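Can a Robot Arm Clear a Table? Final Report of the Cloder Project
Cordero Robotics Course, Group Project

1. Background

Clearing a table sounds like a small job. A person picks up the pen, puts the plate in the sink, throws out the leftovers and wipes the surface without thinking about the order. We wanted to know how much of that job a single arm with a two-finger gripper can do at the end of one term of student work.

We left out the wiping and washing from the start. The task in this report is only to pick up loose items from a table and put each one where it belongs. Pens go on a plate or in a tray, food goes to one side, and everything else goes in a bin. We call one pickup and one placement an attempt.

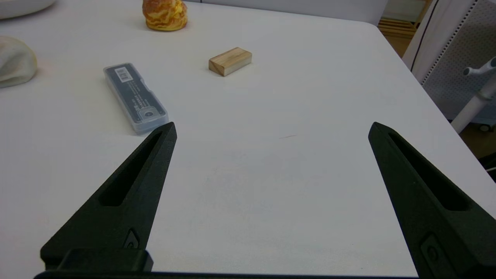 Page last changed: Jul 13, 2026

2. Items and setup

We picked items that could end up on a desk where someone has been eating and working at the same time. The set included a slim plastic case with a barcode label, a small wooden block, a pastry, and a twin-tipped marker. They differ in how they need to be held. The block has flat sides and the fingers can close on almost any pair of them. The case is low and long, so the fingers have to come down close to the table. The pastry has an uneven crust, and squeezing it as hard as the block would crush it.

The control software is called Irent. It takes the wrist view and the overhead view and outputs the next short motion. We did not write Irent ourselves. Our part was recording the demonstrations, choosing the items and running the tests. The demonstrations were recorded in April by driving the arm by hand, in 14 sessions. All the tests came after that, with no new demonstrations added.

A run was stopped after 900 seconds even if there were items left on the table. We set this limit after the first week, when one run went on through most of a lab period.

3. Results

We logged 367 attempts. In 270 of them the item was picked up and put down in the right place. We counted an attempt as failed if the item was dropped, if it was put in the wrong place, or if one of us had to press stop.

The block was the easiest item. The case was the hardest. When it was close to another object, the arm often nudged it first and then reached for where it had been. The marker was in between. Grasping it was usually fine, but it turned in the fingers if they closed too far from the middle, and then the placement was off.

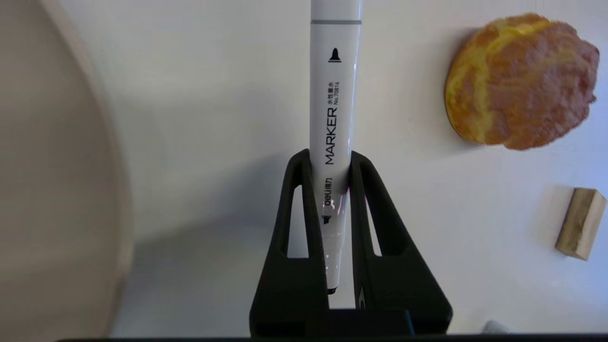

Teodoro Tejada wrote in his review of our draft that a person would not count the marker as done until it was capped and back in the cup, and that our success rate would be lower by that standard. We agree with the point. Our rule only asks that the marker is on the plate or in the tray, in any direction. We kept the rule because the whole log had been scored with it, but readers should not compare our number with one from a stricter test.

We also looked at how the marker was lying at the start. If it pointed roughly away from the arm, the fingers could come in on both sides with little wrist rotation. If it lay across, the wrist had to turn a long way and the cables sometimes pulled. We did not randomize the angle, so we can't give a fair rate for each case.
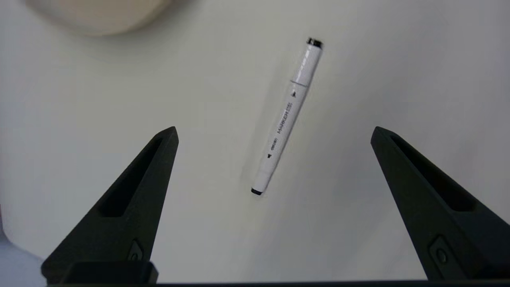 Figure 3. Marker on the table with the gripper fingers open, wrist view.

4. Comparison with doing it by hand

Each of us cleared the same table by hand. It was so quick that timing it was hardly worth the trouble. The arm is slow mostly between items, when it hovers before choosing the next one. Making the motions faster would help less than we expected when we planned the project.

We tried a second program, Flurkix, for two afternoons. It chose the next item faster but closed the gripper with the same force on everything, including the pastry. We dropped it and its runs are not in the log.

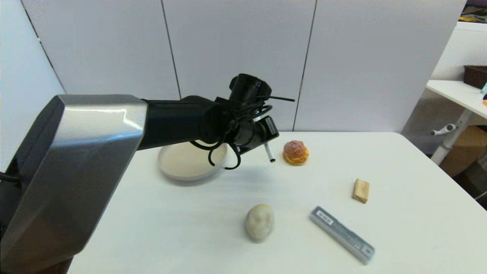 5. What we would change

Randomize the starting angle of every item and write it down.

Route the cables so that a large wrist turn does not pull on them.

Score pickup and placement separately. Our log only has one column, and we had to go back through the video to find out which half of an attempt had failed.

Add a cup for the markers and score the runs by the stricter rule from the review.

For now the arm can do part of the chore with a person standing next to it. We would not leave it alone with a table that had glasses on it. The log and the scoring sheet are in the course folder under Cloder.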